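Mostafa Shehata
October, 7:40 am

We use cookies to improve your experience. Accept / Manage settings

OK, the "wipe it down and it lasts forever" crowd. I have questions. Short thread.

The Flallell guide that Dagim Tekleab keeps forwarding says you should clean every surface in a workroom once a day. Every surface. I'd like to meet the person who does this and also has a job.

My room in Fleltdale has a tabletop, a metal shelving unit and one big white housing with vents all over it. The tabletop takes me 2 minutes. Fine, no complaints.

Vents are where I stop believing the guide. It says "a soft cloth lifts dust from mesh." Does it? Or does it push the dust into the holes, where I can't see it?
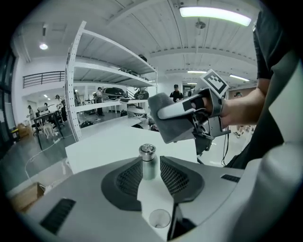

Gray cloth, two mesh panels, long slotted vent on the left. Shelves at the back.

Dagim says go over the mesh with a dry cloth and quit worrying. Dagim also paid for the Pumport spray – 11 dollars for what smells like water.

I'll give the cloth until the end of the month. Mesh first, then the slots, then that round cup in the middle, which the guide skips completely.

Shelves get done when I feel like it. The guide has 516 words on shelves – I read them all and learned "start at the top."

Subscribe to our newsletter for more threads like this one.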